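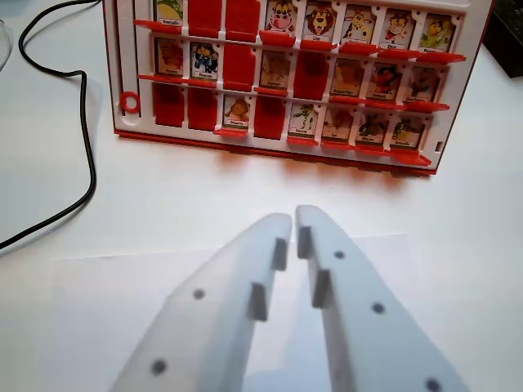
동물 카드 판. 빨간 건 넘어간 칸.

빨리 쓰고 자야 함. 오늘 빨래도 안 갰음.

지난번 글에 보드게임 정리한다고 써놓고 한참을 안 썼다. 댓글로 물어보신 분 있어서 급하게 씀. 결론은 아직 다 못 했고 43개 중에 7개 내보냈다. 나머지는 그대로 책장 옆에 쌓여 있음. 남편은 하나도 안 줄어든 것 같다는데, 그건 본인이 그 사이에 두 개를 더 사와서 그런 거고.

동물 맞히기 판은 남기기로. 처음엔 무조건 내보낼 줄 알았다. 부피 크지, 세워놓으면 자리 차지하지, 넣을 때 칸이 자꾸 걸리지. 근데 꺼내놓으니까 애가 저녁 내내 그것만 했다. 밥 먹다가도 "엄마 동물은 꼬리 있어?" 이러고. 국 다 식음.

규칙은 다들 아실 듯. 상대가 고른 동물을 질문으로 맞히는 거. 예, 아니오로만 대답하고 아닌 동물은 넘긴다. 우리는 집에서 좀 바꿔서 한다.

한 번 물어보면 바로 넘기기. 고민 길게 하면 둘째가 와서 다 넘겨버림.
색깔 질문은 한 판에 2번만. 안 그러면 노란색이야? 초록색이야? 갈색이야? 만 하다가 끝난다.
"귀여워?" 금지. 이건 싸움 남. 진짜로 났음. 하마가 귀엽냐 안 귀엽냐로 첫째가 방에 들어가서 문 닫음.
틀리게 대답한 거 나중에 걸리면 그 판은 무효. 주로 내가 걸린다. 코뿔소 꼬리를 내가 어떻게 아냐고요.

사자나 기린은 질문하기 쉬운데 갈색 동물들이 문제다. 갈색이 왜 이렇게 많은지. 갈색이야? 응. 그러고 나면 별로 줄어드는 게 없다. 그래서 첫째가 요즘 쓰는 질문이 "물에서 살아?"인데 이게 제법 잘 먹힌다. 누가 알려준 것도 아닌데 알아서 찾은 거라 속으로 좀 뿌듯했음. 티는 안 냈다. 티 내면 백번 들어야 됨.

아 그리고 펭귄이 물에서 사는 거냐 아니냐로 한참 얘기했는데 결론을 못 냈다. 아시는 분 댓글 좀. 반반이라고 하면 안 된대요. 예 아니면 아니오로 부탁드림.
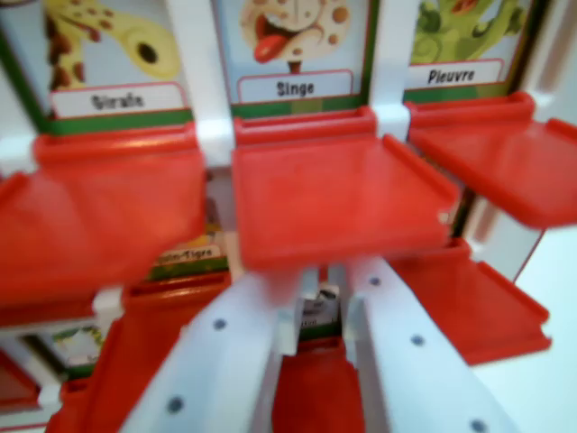
이름표 읽기는 생각도 안 했던 부분이다. 예전에 옆집 살던 Marit Bakke 아줌마가 애들 외국어는 물건 이름부터 하면 된다고 그랬는데 그때는 네네 하고 흘려들었다. 근데 프랑스어를 하나도 모르는 우리 첫째가 원숭이 밑에 Singe 써 있는 걸 보고 "싱게"라고 읽더니 며칠째 동생을 싱게라고 부른다. 찾아보니까 "쌩쥬"에 가깝다는데 이미 늦었음. 원숭이가 빨간 혀를 쭉 내밀고 있으니까 그 얼굴 따라하면서 싱게! 싱게! 하고 거실을 뛰어다닌다. 아랫집에 죄송합니다. 문어는 Pieuvre인데 이건 나도 못 읽겠어서 그냥 문어라고 하기로 했다. 발음 들려주는 사이트에서 세 번 들었는데 세 번 다 다르게 들림.

덕분에 냉장고에 종이가 붙었다. 애가 직접 쓴 동물 단어장. 삐뚤빼뚤한데 안 뗄 거다. 사자는 영어랑 똑같다고 엄청 좋아했음. 하나는 거저 먹었다고.

정리 얘기로 돌아가서. 내보낸 7개는 거의 다 조각이 없어진 것들이다. Trivia 카드 게임은 문제가 너무 어려워서 산 뒤로 한 번 했나. Dreltedix는 설명서를 끝까지 읽은 사람이 우리 집에 없어서 미련 없이 보냄. Flidport는 고민 중인데 사실 상자가 예뻐서 못 버리는 거다. 이런 거 제일 안 좋은 줄 아는데도 안된다. 안에 든 배 모양 말은 또 둘째가 목욕할 때 갖고 들어가서 몇 개 남았는지도 모르겠고.

상자는 Seok에서 산 뚜껑 있는 수납함으로 바꿨다. 322쪽짜리 정리 책을 빌려와서 읽었는데 결국 써먹은 건 딱 하나, 세로로 세워서 넣으라는 거. 나머지는 다 아는 얘기였음. 연체료만 낼 뻔. 세로로 넣으니까 밑에 깔린 걸 꺼낸다고 위에 걸 다 들어내는 일이 없어져서 그건 좋다. 근데 세로로 세우면 뚜껑 헐거운 상자는 안에서 카드가 쏟아짐. 고무줄로 묶었는데 애들이 고무줄을 가져간다. 머리 묶는다고. 그래서 지금은 안 쓰는 머리띠로 묶어놨고 보기엔 좀 웃기다.

카드 따로 보관하시는 분들은 지퍼백 쓰시나요? 나는 판에 끼운 채로 그냥 두고 싶은데 (매번 빼고 끼우는 거 너무 귀찮음) 그러면 수납함에 안 들어간다. 일단 책장 맨 윗칸에 올려놨다. 애들이 의자 끌고 와서 내리니까 별 의미는 없지만. 의자 끄는 소리 나면 아 또 싱게구나 한다.

첫째는 이제 자기가 카드를 그리겠다고 한다. 우리 식구 버전으로. 아빠 카드 먼저 그렸는데 안경을 안 그려서 다시 그리는중. 할머니가 두 장이라 헷갈린다고 해서 외할머니는 모자를 씌우기로 했다. 나는 아직 안 그려줬음. 다 되면 올려볼게요.

남은 상자들은 다음 주에 한다. 아마도. 퍼즐 쪽은 무서워서 열어보지도 않았다.

빨래 개러 감.

2018. 7. 13.
댓글 4 | 정리, 보드게임, 애들이랑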